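Bench tips: recording demonstrations with household objects

Collected from the Kenitz bench at Narnham. They assume the arm is already calibrated and that whoever is driving it has done so before.

Wipe the table first. Use a damp microfibre cloth, then a dry one, and let the surface stand until there are no streaks. Kitchen roll leaves lint, and lint shows up on a white top from wrist height. Marks that survive the cloth usually come off with a little bicarbonate of soda on a fingertip. Avoid cream cleaner – it dulls the finish in patches and the patches never come back.

Clear plastic needs its own session. The wrist view gets very little from a transparent wall beyond edges and reflections, and a policy trained mostly on mugs and tins will reach for the wrong part. Record bottles in a block, with the lamps where they will be when the policy runs. If the lamps have to move, move them between blocks and write it down.

Soak labels off in warm water with washing-up liquid. Cooking oil shifts the remaining glue; wash again afterwards or the fingers will slip. Leave some bottles with their printing on. A set made up only of bare bottles teaches the system very little about the ones people have at home.

Dry the inside as well. Stand bottles neck down on a rack overnight.

Vary the start, keep the finish. Change the angle of the bottle and its distance from the arm at each reset, and put the target in the same place for the whole block. Asnakech Belay's rule is to turn the object by a hand's width and then look away before placing it, which stops people drifting back to a favourite spot. Masking tape marks are tempting but they get learned. Use a cardboard template and lift it off before recording starts.

Start with the fingers open and clear of the object. Episodes that begin with the gripper already closing are awkward to trim later.

Approach slowly, close once. Re-gripping three times in one episode is worse than a clean miss. Keep the miss, label it as a miss, and go again.

Stop at 60 episodes. Past that the driver gets tidy and quick, and the last part of the block looks like one episode copied. A full set for one object is 100, split over 2 drivers. Each reset takes about 2 minutes if the bottles are lined up beforehand on a side table.

File names: object, driver, block, number, in that order. Spaces break the Dervishi import script. Anything with a hand in view after the start signal goes in the folder called "hands" and is left out of training until it has been checked.

Wrist views, clear bottle with green near the neck:
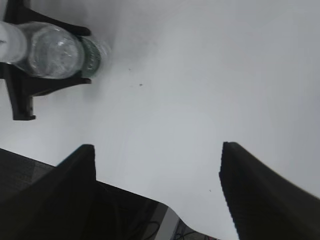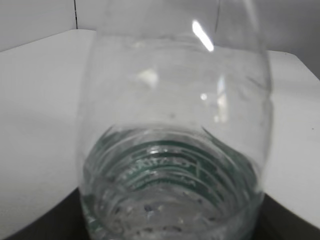
Zlatko Todorova writes that the advice on misses should go further. On the Cultside set the misses were kept but all given the same label, and the system could not separate a bottle that rolled away from one that was never touched. Two labels would have been enough, in his view, and adding them afterwards meant watching every episode again. He also prefers rice to a drying rack: a spoonful of dry grains, shaken and tipped out, then the bottle left open on a radiator shelf until February stops fogging it up.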